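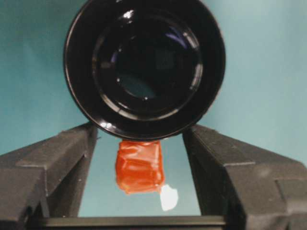

We nearly didn't go to the Lendix open day. It was chucking it down on Saturday morning, the 69 was on diversion, and a packaging works on the far side of the ring road isn't most people's idea of a treat. But I'd booked the 11 o'clock tour back in June and I do like a factory, so off we went with a flask and the wrong shoes.

You start in the old canteen, where they give you a hairnet and a sticker and let you loose on the handling tables. I could have stayed there all day. There was loads of shiny black stuff, the sort that shows every light in the ceiling and every fingerprint too, and I spent ages peering into the round pieces, with all those rings stepping down and down into the dark. If you tilt your head you get little blue and purple glints coming off the curves. A boy next to me was shouting into one to see if it echoed (a bit).

Then there was the orange! I'm a sucker for anything see-through and orange, I think it goes back to the wrappers we used to hold over our eyes as children to turn the garden into Mars. It goes a proper deep red where it's bunched up and nearly peach where the light catches it, and it crackles. They had offcuts in a tray for people to fiddle with and I made a very poor rose out of mine.

The tour proper takes you round in groups, 80 people over the whole morning, and ours was a nice chatty lot. First stop was the moulding hall, which is LOUD. You get ear defenders but then of course you can't hear the guide, so there was a lot of nodding. I did catch that the big line is called the Vasta and that it runs through the night. After that it's the polishing room, much quieter, then up a metal staircase to a gallery where you look down on the packing benches. I'd have liked longer up there. The folding is so quick that I couldn't work out which hand was doing what, and I stood there trying to copy it in mid-air until my other half moved me along.

The bit I enjoyed least was the film about recycling, which went on and on in a very warm room. There's a good display outside it, though, with a wall of old boxes and tins from when the place was still Rawat and Sons. We both spotted the same toffee tin our grans kept buttons in.

Tea was £4 with a slice of cake, and the cake was decent (go for the ginger, the lemon was dry). The shop is tiny and sells seconds by the bag. I came away with far too many little boxes that I have no plan for at all.

If you fancy it, there's another one in the autumn. Book online, wear flat shoes, and don't believe the signs for the Prirkard Road car park, because they send you round the back of the estate to a locked gate. We left the car by the garden centre in the end and walked back along the canal, and by then the rain had stopped.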